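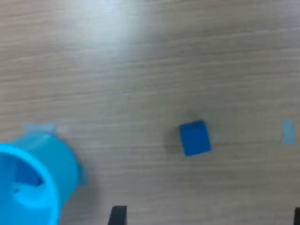 **When does the monthly rail pass between Bosport and Tridcombe start to pay off?**

At three round trips a week. Below that, buy the 20-ride book and keep it in your wallet.

---

**pinelot**

That's the short version I got from the ticket window in Bosport, and I'm posting it in case it helps someone else. The pass is $104 a month. I start a new job in Tridcombe in April and I'll be in the office two days a week to begin with, maybe more later. Does the ticket window math hold up in real life? And does anybody park at Grodmont instead of riding the whole way?

---

**s_srivastava**

I did this for a year. It holds up if your days don't move around. Mine did. I'd have a two-day week, then a four-day week, and I burned through the books fast. I went to the pass after the first couple of months and stopped thinking about it.

One more thing on the books: they expire. The date is on the back in small print. I lost six rides that way.

Sneha

---

**oldcaboose**

I disagree with the pass for anyone under three days. You pay for it during vacation, sick days and holidays. People forget that when they add it up. If you take two weeks off in the summer, that's half a pass gone.

Grodmont parking is free until the lot fills. It has 2,000 spaces and still fills before 8. If you're on the 7:10 you'll be fine. If you're on the 8:05, forget it.

---

**s_srivastava**

You can skip a month. I never bought one for August. It isn't a subscription unless you turn on auto-renew.

---

**oldcaboose**

Auto-renew is on by default now. They changed it when the new app came out. You have to go into the account page and turn it off, and it has to be done before the 20th or you get charged for the next month.

---

**Umesh T.**

Correct about auto-renew. I got caught by it and they refunded me after two phone calls.

For pinelot: look at where your office is before you decide. Tridcombe station is on the river side and most of the offices are up the hill. The Nishad bus meets the train and the pass covers it. The ride book does not. If you need that bus both ways, the pass catches up sooner than the window told you.

Umesh Tripathi
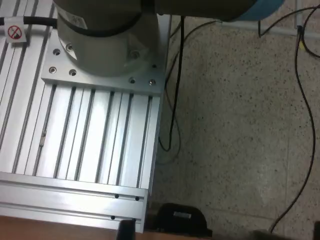 *Arm base on its mounting plate, from above.*

---

**pinelot**

I didn't know about the bus. The office is up the hill, past the library. Is it walkable?

---

**Umesh T.**

In dry weather, sure. It's steep and the sidewalk stops for one block. In winter I take the bus every time.

---

**marrowbone**

I walk it all year and I'm not young. Boots and a decent coat. I wouldn't spend $104 to avoid a hill.

Also, the bus doesn't always wait. If the train is late, the driver goes, and then you're walking anyway.

---

**s_srivastava**

The morning bus waits. The evening one is the problem, because it comes down the hill in traffic and the train leaves without you. Take the earlier one if you can get out of work in time.

---

**pinelot**

OK. I'll buy one book for April, walk up when it's dry, and keep track of what I spend on the bus. If I get moved to three days I'll switch to the pass and turn off auto-renew the same day.

Does the book work on the early train, or is it off-peak only?

---

**oldcaboose**

Any train. Just punch it before you board. The machine on platform 2 is usually broken, so use the one by the stairs.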